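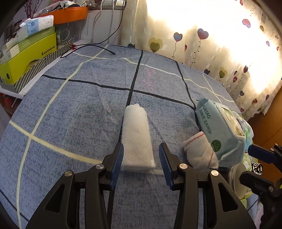 I have been to open days at breweries, a sewage works and a place that made only hinges, so an afternoon about towels held no fear for me. Vornoritz supplies linen to hotels and guest houses, and once a year, in January, when the hotels are quiet, it lets the public into its training rooms at Hotton. Admission is free. Parking is 2 pounds and has to be paid in coins, which the website keeps to itself.

The tour starts in the laundry hall, where it is loud and warm and you are asked to keep behind a painted line. The firm says it gets through 420 bath towels an hour on a good shift. I can confirm that a lot of towels went past. The ironing line from Kawaguchi is the pride of the place and was switched off for cleaning, so we admired it at rest and moved on.

Upstairs is better. The folding room has tables dressed in checked and striped cloths, the sort your aunt kept for the caravan, and the subject is what to do with one white towel. I had assumed there were two answers, folded or on the floor. Vornoritz teaches 14. The roll is the beginner's one: fold the towel lengthways, start at one end, keep it tight, and tuck the loose edge underneath so it doesn't spring open when a guest looks at it. A decent roll is long and narrow and shows its layers at the end. Mine looked like something you would put along the bottom of a door.

There is a strong local feeling about fluffiness. Too much softener and the towel looks lovely and dries nothing, a point made three times and once, I felt, at me. Wipes are for hands before you touch the linen, and it is worth remembering this if you have come straight from the biscuits.

The whole visit lasts almost 90 minutes, including tea. The tea was fine. The shop sells seconds under the Nomach label, and I bought a bath sheet with a crooked hem that I have grown fond of. Wear flat shoes, as the stairs are steep, and go to the early session at ten if you want a place at one of the tables by the radiator.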